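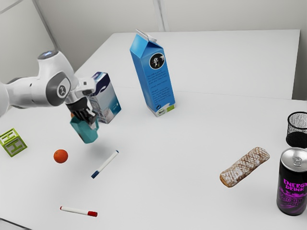 Comparing two grippers in sim before you buy either one

Quick writeup, the long one can wait. Goal: same arm, same table, same clutter, swap the gripper, see which one drops less. We ran the Comance two-finger against the Lachance wide-jaw. You need a simulator, both gripper models and an afternoon.

1. Freeze the layout first. Save object poses to a file, load that file for both grippers. Don't re-scatter in between. Jaxon did, lost a day.

2. Mix the shapes. A mug, a milk carton, an orange, markers, a bread roll, a can. Markers are nasty — thin, low, they roll. Leave in something with open sides too, like a wireframe cube. Fingers go through the gaps and you find out fast if your collision mesh is junk.

3. Set the tool offset for each gripper. Measure palm to fingertip, put it in the config. Wrong offset = fingers in the table and you'll blame the planner.

4. Same friction on both sets of fingertip pads. Whatever number you pick, write it down.

5. Start with the mug. Grasp, lift clear, hold for 7 seconds, then log the tilt. A tilted mug still counts as a lift for us but goes in its own column. Sharada wanted it as a fail. Your call, just decide before you run.

6. Then the rest, 14 tries per object per gripper. Reset the whole table every time, not just the thing you picked up. Neighbors get bumped.

7. Cameras. One fixed, one on the wrist. Check that the fingers dont block the wrist view at full open. Ours did with the wide-jaw, had to move the mount and start over.

What we got: two-finger held 87 percent of lifts, wide-jaw 67. Most of the wide-jaw misses were markers. On the carton it was the better one, no contest.

If lifts jitter: smaller time step, then lower the closing force. In that order. If objects shoot off sideways its nearly always the mesh, so swap in a simpler hull and retry.

Config files are in the Mulolach folder, ask Fengying for acess. Real-arm runs go in a seperate page when Rosaire has the mount printed.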